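Novatero Snack Box, brown timber
Sold by Gatchalian Kitchen & Table, Clumudville

Open rectangular box for keeping tea packets and snack bags together on a table, bench or pantry shelf. The timber keeps its natural colour, so grain and knots show and will differ from box to box. If you'd like one with few knots on the front face, put a note on your order and we will look through what we have.

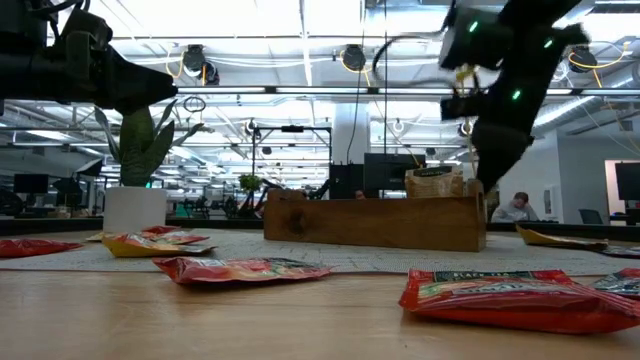
Most customers buy the box for the office kitchen or the tea table at home. Single-serve packets can be stood on edge with the labels facing out. Larger snack bags are better laid flat, heaviest at the bottom. Chip bags with a lot of air in them take up room quickly and you may want a second box for those.

Specifications
Inside height: 130 mm
Finish: food-safe oil, inside and out
Base: felt pads, replaceable
Price: $56
Delivery: 3 to 5 business days within the region, longer for rural addresses

The box is sold empty. Tea, snacks, table mats and plants are not included. Mats are listed under Cillance Table Linen, and the grey ones come in woven and speckled patterns. Colours vary a little between batches, so order all your mats at the same time if you need them to match. 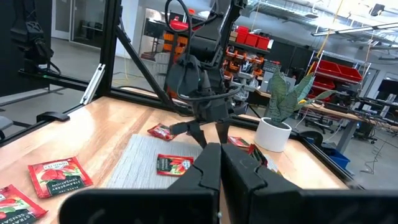 Care
Wipe with a damp cloth and dry straight away. Do not soak the box or put it through the dishwasher. Loose tea can be brushed out with a dry pastry brush. Re-oil once or twice a year, more often if it sits in direct sun. Keep potted plants on their own saucer, as water left under a pot will mark an oiled tabletop as well as the box.

Larger orders
We hold around 400 boxes at the Clumudville warehouse and can usually fill workplace and café orders from stock. For a quote, or to have a name branded on the end panel, contact Tanvir Mondal through the enquiries form. Branded boxes can't be returned unless faulty. Plain boxes can be returned unused in their original carton.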